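Tasusdale Kitchen: A Small Gallery

2019-08-16

Welcome, come on in, and mind the step if you're reading this on your phone in the hallway! We have been promising a look at the Tasusdale kitchen ever since the sink went in back in March, and between one thing and another (the tile order, the second tile order, Yavuz going away, the phone with the nice lens being dropped) the summer has nearly gone by. So many of you have stopped one of us on the stairs to ask how it came out that I thought I'd better just sit down one evening with a pot of tea and put the page up.

For those who never saw the old kitchen, it was a long, dim room with one shallow sink and a tap that had to be turned with a dish towel wrapped around it. You could wash up in it, and we did, for years, after every supper and every birthday. But there was no place to put a wet plate except on top of another wet plate, and whoever was drying had to stand with one elbow in the bread. When the little fund reached $1462 we decided, with a good deal of talk and more than one drawing on the back of an envelope, to put nearly all of it where the washing up happens and let the cupboards wait their turn. I still think that was right. The cupboards have been painted since by Ilgın Baysal, who did every door twice, and they look better than they have any right to.

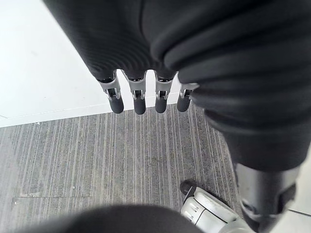

Fabric has been my own department all along, and I'll admit I have been slow about it. The window bench still needs its cushions, and I have carried swatches in and out of that room all summer, holding them up in the morning and again at suppertime, and putting them all back in the bag. Plain cotton looked tired to me before it was even cut. Then there is the dark sleeve on the arm, with those wide, rounded ridges stacked up like bellows, and the much finer ribbing over the back of the hand, and I thought, well, that's the pair of textures I've been after — a big soft rib for the seat and a narrow one for the piping. I'd want it in black or a good dark gray as well, which hides a multitude of coffee. If anyone has a few yards of heavy corduroy put away in a closet and doesn't love it anymore, please do let me know before I go and spend money.

While I am on the subject of things still to come, the shelf by the door is Yiğit's, and he says it will be up when it's up. The hooks for the aprons are bought and sitting in a jar.

Now for the part everybody asks about. We went back and forth between one big bowl and two, and I was a one-big-bowl person right up until the end, thinking of my roasting pan. What changed my mind was an afternoon at my sister's, washing on the left and setting things to drain on the right without taking a single step or dripping on her floor. Ours is the same arrangement, a wide side and a narrow side in stainless steel, with the rack sitting right in the narrow one so the counter stays clear for chopping. The faucet was $278 all by itself and I winced when I paid it, but a tall neck makes such a difference when you've got a stockpot to fill! The pink oval plate in the rack is a shape I'm very fond of, just right for sliced tomatoes or a small fish, and it stands up nicely between the rods. And yes, I know about the little orange and white sticker on the back wall of the big bowl. It'll come off when I remember to bring the oil.
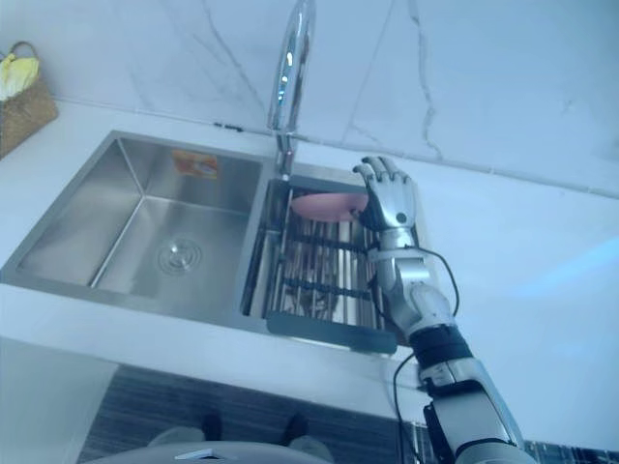 Stavros Tsoukalas wrote in to say that he had a two-bowl sink for years and would have one again tomorrow, but that we should lift the rack out every week and scrub underneath it, all the way into the corners, or we'd be sorry by winter. He uses baking soda and an old toothbrush, followed by a kettle of hot water, and he warned us off steel wool altogether, having scratched his own bowl the first month and had to look at it ever after.

I have put the baking soda under the sink, Stavros, next to the spare sponges, and there is a toothbrush in the cup. Cushion swatches are in the blue bag on the bench if anybody would like to come by and have an opinion about them. The kettle is usually on by four.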